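*Notes for the simulation talk, Plollport student robotics night. Slow down! Last time I finished early because I gabbled.*

Hi everyone, thanks for coming out on a school night. I'm here for Plurkden, our after-school robotics club, and I'm going to talk about the months we spent teaching a simulated robot to lay a table.

(Click through the next three fairly slowly, let people look.)

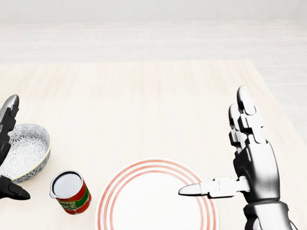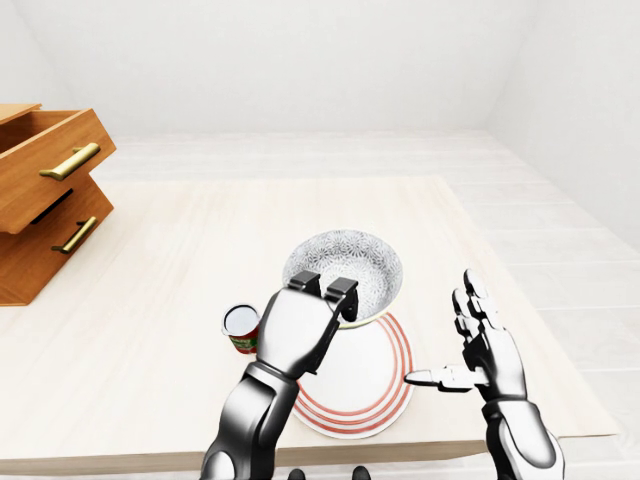
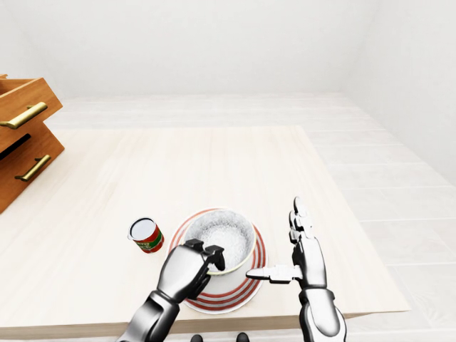
So the job we set ourselves was "bowl on plate". Sounds like nothing, right? My little cousin can do it. But a bowl is a rotten thing to pick up with a mechanical hand – it's curved everywhere, the rim is thin, and if you pinch it a bit off-centre it swings on you.

Our first go was to write the whole motion by hand. Every joint, every angle. It worked beautifully as long as the bowl started in exactly the spot we'd planned for, and we were very pleased with ourselves until somebody moved it. (Pause for laugh. If no laugh, keep going.)

After that we switched to recording demonstrations. One of us drove the arms while the rest shouted advice, which I don't recommend. We recorded 101 demos and threw out 16 of them, mostly my own, for wobbling. Then we trained on what was left and ran 1000 tries overnight on the school computers, with the bowl starting somewhere new each time.

Best program we've got so far: 71 per cent. I'll take it!

(Drink of water here.)

What I'd tell another club starting out:

- Agree on what counts as "done" first. We argued for a whole afternoon over whether a bowl sitting on the plate's rim was a pass.
- Name your files properly. Ours had three different "final" versions.
- Watch the failures at half speed, even the boring ones.

Next up is the Bellulov challenge in July, where the organisers pick the starting layout and we don't get to see it beforehand. Eek. We've named our entry Eren, and we're still short of people who like fiddling with colour and lighting settings, so come and grab me at the break.

(Questions. Repeat each one into the mic, the back row can't hear.)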